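Equipment planning meeting, July, minutes

Present: Cheuk-hei Pan, Radosław Olszewski, Eirlys Mathias, Benjie Macaraeg, and me, Costel Grgić, typing. We started at 2:10 because the projector wanted an update, and Eirlys had to leave at 3:30 for a call with Wudum.

Last month's minutes: fine, with one fix. I'd written that Radosław "agreed to pay for" the shelving. He agreed to find out who could pay for it. Sorry, Radosław! He still doesn't know, by the way, so that one carries over.

1. Second kitchen cell

This took up most of the meeting, so I'll try to get it down in order. The question was whether we buy a second two-arm table for the play kitchen tasks or keep going with the one we have and stretch the hours. Benjie wants the second one and has wanted it since spring. Cheuk-hei wants to see the booking sheet before she says yes to anything with a freight charge on it.

Benjie put up the booking sheet. We had 162 hours booked on the existing cell last month, and he says the people who gave up and went home aren't in there (I was one of them, twice). Cheuk-hei asked how much of that was setup time. Benjie guessed a lot. Laying out the toy food and the appliances again between runs is slow, and whoever is on shift does it their own way.
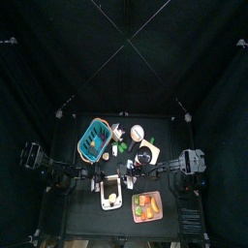 Zustorside Manipulation Group, Equipment and Planning

Radosław's point was that we shouldn't copy the current cell bolt for bolt. He'd keep the black table and the black drapes on the walls and ceiling, because everybody's used to them and the background stays plain. What he'd change is the cables. There are two thin ones crossing up high over the table, and he'd like the new cell to have its overhead runs planned on paper before anybody climbs a ladder. Eirlys agreed and said the loops of black cable at the grippers need the same treatment, with a proper sleeve and a spare set on the shelf. I asked if that could be done on the old cell too and got a "sure, Costel," so I'm writing it down as a yes.

Then we got into a long side conversation about table size. With the teal basket, the cutting board and pot, the white pan, the toaster-looking thing up front and the pink food tray all out at once, Eirlys feels there isn't much spare room for the arms to put anything down. Benjie likes it crowded! He says a real counter is crowded and he doesn't want a bigger table that makes everything easy. Cheuk-hei asked what a bigger table costs. Benjie didn't have the number with him. We left it that the quote should come back with both sizes, same arms, same grippers, and we'll fight about it when we have prices.

Quotes so far: Plimeck has sent one for the whole thing, frame and arms and install, and Sobczak has sent one for the frame and fabric only, with us doing the mounting. Radosław prefers Sobczak because he thinks we'd do the mounting better ourselves. Eirlys reminded him who did the mounting last time and how long she was under a table. Plimeck's lead time is 8 weeks from the order, and Sobczak hasn't given one. Cheuk-hei won't compare them until they cover the same things, and I think she's right, the two sheets are laid out so differently that I got lost halfway down page two.

Decided: we ask both for a matching quote, two table sizes, cable routing included. No order until we've all seen them. Benjie looked sad about this but voted for it.

2. Props and toy food

Much cheaper topic, much louder conversation. Benjie asked for a standing props budget so he can stop putting peppers and bananas on his own card. Everyone was for it. Cheuk-hei offered 100 dollars a month and Benjie took it before she could finish the sentence.

Eirlys wants us to buy duplicates of what's already in use before we buy anything new. If the carrot piece goes missing halfway through a set of runs, she'd like the same carrot piece out of a drawer and back to work. Radosław asked for more variety instead, especially in the appliances, where he'd like a few more shapes for the grippers to deal with. We settled on duplicates first, and whatever's left over goes to Radosław's appliances. I brought up the little cluster of green leaves, which I'm fond of and which I think is harder to pick up than any of the rest. Two spares of that, please, Benjie.

There was also some talk of a numbered bin system. It got complicated fast (colors, then letters, then colors AND letters) and we parked it.

3. Spares for the arms

Eirlys went through her list. She'd like a full extra set of gripper fingers for each arm and a spare base cable. We do have both finger colors in the parts cabinet, but she opened the drawer last week and it was mostly screws. Cheuk-hei okayed the fingers. The base cable waits until Eirlys finds out if the one in the Wudum box fits, and she'll ask them on today's call.

Radosław would like us to keep 100 of the small bracket screws in stock at all times. Cheuk-hei asked why so many. He said, have you ever dropped one on a beige floor? Approved.

4. Hours on the current cell

Until there's a second cell we have to share, so we're trying two longer blocks a day in place of the short slots. Morning block 8:30 to 12:30, afternoon 1:00 to 5:00. Whoever has the block does the layout at the beginning and leaves it as it stands at the end, with a note on the clipboard. Benjie worries that people will sit on a block they don't need, so unused blocks go back on the sheet by noon the day before. I'll change the sheet tonight.

5. Anything else

Cheuk-hei needs everyone's planning numbers for next year, even rough ones. "Rough" got a laugh but she means it, she'd take a number on a sticky note.

The shelving came up again. See the top.

Who's doing what:
Benjie: matching quote from Plimeck, props order, duplicates first
Radosław: matching quote from Sobczak, cable sketch for the new cell, shelving (still)
Eirlys: gripper fingers, base cable question to Wudum, sleeves for the old cell
Cheuk-hei: set up the props budget, collect planning numbers
Costel: booking sheet, these minutes

Eirlys left at 3:28 and we wrapped up at 3:45. Next meeting is in August in the same room, and Radosław is bringing the good coffee.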